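Everyday bowls and trays, what are you all using?
Kitchen & Table > Dishes

pirjo_laaksonen
Posted 26 November 2023
My old Sandberg dishes are down to two chipped bowls, so I'm shopping! I eat noodles or rice at the table most nights and want a bowl, a saucer under it and a tray big enough for everything. Has anyone tried the Brillside set? It's $80 here.

mossyteapot
Got mine in July and love it. The saucer is the best part, it gives your spoon somewhere to land (my placemats used to be a mess).

dunk99
Gotta disagree. Saucers under bowls are just more washing up. Get a Testa tray, put the bowl straight on it, done. And measure your table first, those trays are bigger than they look online.

mossyteapot
But then you're carrying the whole tray to the sink for one drip of soup??

dunk99
Yes, and I wipe it in five seconds lol

kettle_354
I'm with mossy on this one. White with a thin dark rim looks great next to a plain beige tray, and I keep the saucer off to the left so the tray stays free for side dishes. Brown chopsticks go nicely with it too. 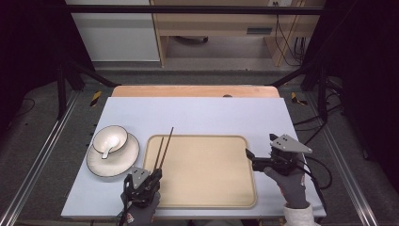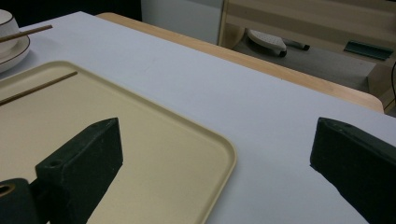
The one thing I'd still like is a proper chopstick rest, mine roll if you look at them wrong. Cindska had some but they were sold out last time I checked.

pirjo_laaksonen
Ooh, okay, leaning toward the saucer now. Sorry dunk! Off to find my tape measure.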